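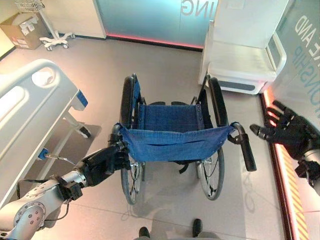
*Left hand on its push handle, right hand open and still to close.*

# Cerau Wheelchair Handling: data card and notes

Last revised February 2026. Maintained by Noreen Naqvi and Danylo Levchenko at Zaltwood. Complaints to Noreen, praise to Danylo, who needs it.

Cerau is a set of teleoperated two-arm demonstrations in which a robot takes hold of a manual folding wheelchair, plus the training code for the method we call staggered grasping. The wheelchair was chosen because it is common in hospitals and has two obvious handles. We expected it to be the easy task. It had been in the plan as a warm-up for two days in August, and it became the whole project.

## The short version of the method

A person taking a wheelchair by the handles usually grabs both at once. Our first policies tried the same and were poor at it. The chair is on wheels, so whichever hand arrived first gave it a nudge, and the other hand closed confidently on the place where the handle used to be.

Staggered grasping splits the action in two. One hand closes and holds. The other waits, open and near its target, while the policy takes another look at the chair and works out where the second handle has got to. Then it closes. The waiting stage is learned from the demonstrations, with a small extra loss that punishes the second hand for moving before the first grip is steady.

Shamim Awan suggested this in a meeting where everyone else was drawing force diagrams. The diagrams are in `docs/attic` for anyone who likes diagrams.

## What is in the release

- 164 recorded episodes, of which 132 are in the main split
- the remainder in `rejects/`, each with a one-line reason
- head camera video and joint states for both arms, all at 30 Hz
- grasp state labels for each hand: `open`, `near`, `closing`, `held`
- training and evaluation scripts
- a calibration file you should replace with your own

Demonstrations came from 4 operators: Clem Baxter, Ismail Ezzat, Danylo and Shamim. Operator names are stored as initials in the metadata. You will learn to spot Clem's episodes without them, as he approaches every handle as though it might be asleep.

```
cerau/
 episodes/
 rejects/
 labels/
 calib/
 scripts/
 docs/
 attic/
```

## Getting started

```
pip install -r requirements.txt
python scripts/check_episodes.py --split main
python scripts/train.py --config configs/staggered.yaml
```

Run the check first. It looks for dropped frames and for label files that don't match their video. We added it after training a policy overnight on labels that belonged to a different task. The policy did fine on its own validation set, and we have all had to live with that.

If you only want the baseline, swap in `configs/together.yaml`. It trains the version that closes both hands whenever it feels like it.

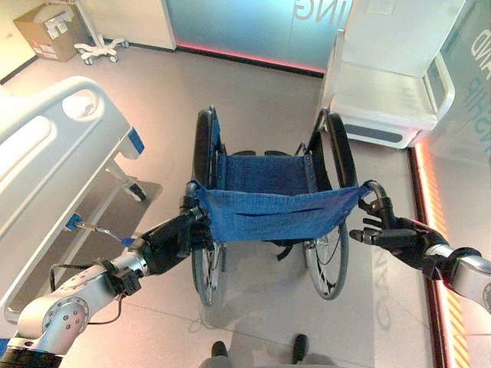 **Why does the second hand wait near the handle when it could stay well back?**

Starting close keeps the last movement short, so the chair has less time to drift between the final look and the grasp. We also trained a version that waited further away, and it missed the second handle more often.

## Labels

Labels were drafted by a script that watches finger position and motor current, then corrected by hand. The boundary between `near` and `closing` is a matter of taste. Ismail and Danylo disagreed about it for long enough that we wrote a rule: `closing` begins at the first frame where any finger moves towards the grip and does not move back. Both of them dislike the rule, and it has been applied evenly.

`held` means the fingers have stopped and the current has settled. It does not promise a good grip. An episode can be labelled `held` and still show a hand with most of its fingers on the handle and one off pursuing other interests.

## What we found

Compared with the baseline, staggered grasping:

- gets both hands onto the chair more often
- pushes the chair about less while doing so
- is slower, visibly so, and visitors remark on it

Most of the remaining failures come from the first hand. If it takes a bad grip, the second stage does its careful looking and then joins in with the mistake. We tried a step where the policy lets go and starts again. It worked, in the sense that the policy let go a great deal. The code is on the `regrip` branch and should be treated as a curiosity.

Seat fabric gave us more trouble than metal. A sling seat sags and creases, and the creases change with every movement of the frame. An early policy had decided that one particular crease was the best guide to where the chair was. Masking random patches of the seat during training cured that, at a small cost in speed.

## Other grasp points

Push handles are the main task. The armrests came later, when Noreen asked what the policy would do with a chair it met from another direction, and the reply was a long silence followed by a calendar invitation.

An armrest is a less friendly thing to hold. The pad is wide, the frame tube runs underneath it, and on a folding chair the cloth may wrap round that same tube, so the fingers meet several surfaces in quick succession.

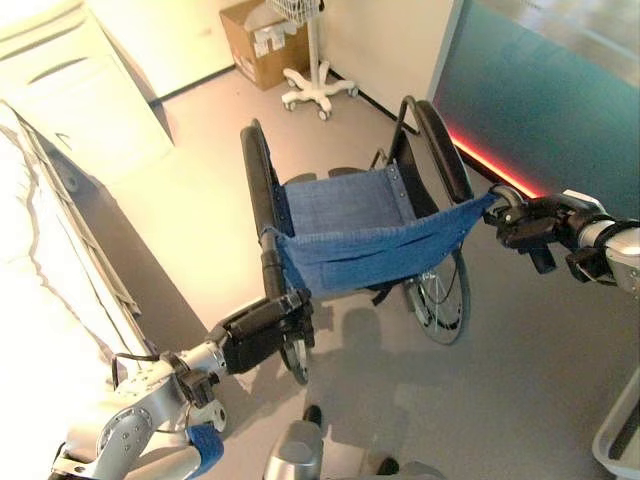
The order still matters with this grasp, though less than it does with push handles. Once one side is held, the frame can twist a little, and the other armrest shifts in height as well as position. We widened the search region for the second hand to allow for it. The setting is `second_hand.search_scale`, and the default suits push handles, so change it before you write to us.

## Limits

One room, one robot body, one colour of seat. A policy trained on Cerau has seen a blue wheelchair near a white hospital bed, and it has opinions accordingly. When we moved to the Otberg test room, results fell until we added a handful of local demonstrations.

No one sits in the chair in any episode. Please don't use this data, or anything trained on it, to move an occupied wheelchair. We have not tested for that and the licence does not allow it.

Reflections on the floor upset the depth estimates. We left those episodes in the main split on the grounds that hospitals also have floors.

## Known problems

- Some episodes begin with the first hand already closed. They carry the flag `late_start` and the training script skips their opening stage.
- The reader written for the old Dehghan format still works, but it prints a warning on every frame. We know.
- `calib/` assumes our head camera mount. Yours will differ, and the errors look exactly like a bad policy.

## Contributing

New chairs are very welcome, above all ones with fixed frames or odd handles. Open an issue with a short clip before recording a full set. Ismail checks them in batches and will ask about your frame rate.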